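Success rate drops when I mix two demonstration sets, is this expected?

Asked 2021-07-11 by tsalcedo
Tags: imitation-learning, manipulation, evaluation

I'm training a behavior cloning policy for small kitchen tasks with a single arm and a parallel gripper. The task I care about right now is taking a small item out of an open drawer and setting it down on the counter.

I have two sets of demonstrations. The first, which we call Osto, is 598 episodes, all by one operator. The second, Clelley, is 916 episodes by several operators, same arm, same gripper, same drawer. Camera placement is nominally the same. Actions are end effector deltas plus a gripper command.

Trained on Osto alone the policy is decent. Trained on Clelley alone it is a bit worse. Trained on both together it is worse than either one. I expected more data to help, or at least not to hurt.

What happens in the bad rollouts is nearly always the same. The arm gets over the drawer with the fingers pointing down, then it stops there and makes small movements. Sometimes it eventually goes down, usually a little off to one side, and touches the drawer rim.

Things I checked:
- Both sets are at the same control rate.
- Images are the same size, same color order.
- Validation loss on the combined set looks fine. It is lower than for Clelley alone.
- I trained the combined run longer, no change.

Loss is plain mean squared error on the actions. Is there a known reason for this, or should I be looking for a bug?

Trinidad Salcedo

Comments:
What did you normalize the actions with? Per set or over both?
Per set. I computed the stats when each one was recorded and kept them. (tsalcedo)
That's a bug then, see the first answer.

Answer 1 (accepted)

You have two problems and they add up.

The first is the normalization. If each set is scaled with its own statistics, the same normalized action means a different physical motion depending on which set it came from. At test time you unscale with one of them, and half of what the network learned comes out with the wrong size. Recompute mean and standard deviation over the combined data and use that everywhere, including at rollout. Do the same for the robot state if you feed it in.

The second is the mean squared error. Look at what the operators do above the drawer. If one person pauses to line up and the others go straight down, or one comes in from the left and another from the right, then near-identical observations have different actions attached. A squared error loss gives you the average, and the average of "wait" and "go down" is a very slow descent. The average of left and right is no motion at all. It would look a lot like your arm hovering with small movements. One operator tends to be consistent, so Osto alone mostly hides it.

What I would do, in this order:

1. Fix the normalization and retrain with nothing else changed.
2. Plot the vertical action against height above the drawer, one color per operator. If you see two bands, it's multimodal.
3. Drop the frames where the arm is still for a long stretch. Keep the ones where the gripper is opening or closing, or you will cut out the grasp.
4. If it still hovers, change the head to a mixture of Gaussians. Five components was enough for us on the Olmedo drawer task.

Don't use validation loss to pick the checkpoint. In our runs it hardly tracked success at all. Roll out several checkpoints with the same start positions and compare those.

Comments:
Did step 1 and it is already back to the Osto level. The plot in step 2 does show two bands, one of them is entirely one operator. Trying the mixture head next. (tsalcedo)
Does dropping the idle frames break it if you stack past observations?
It can. Drop them before you build the history, and keep the history short.

Answer 2

Agree with the above. I'd also check the cameras. "Nominally the same" covers a lot. We had a side camera that got bumped between two recording sessions and the policy was consistently off to one side near the rim, same as what you describe. Overlay the first frame of an episode from each set and see if the counter edges line up. If they don't, random crops during training help some.

Also, how many rollouts per policy? With a small number, "a bit worse" may not mean anything.

Answer 3

just collect more data. we went from 700 to 1,000 demos on Irner and it got a lot better

Comments:
Same operator for all of them?
yes

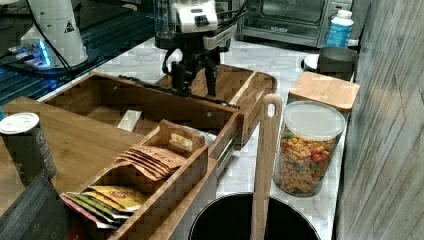 Gripper over the open drawer, small white item inside.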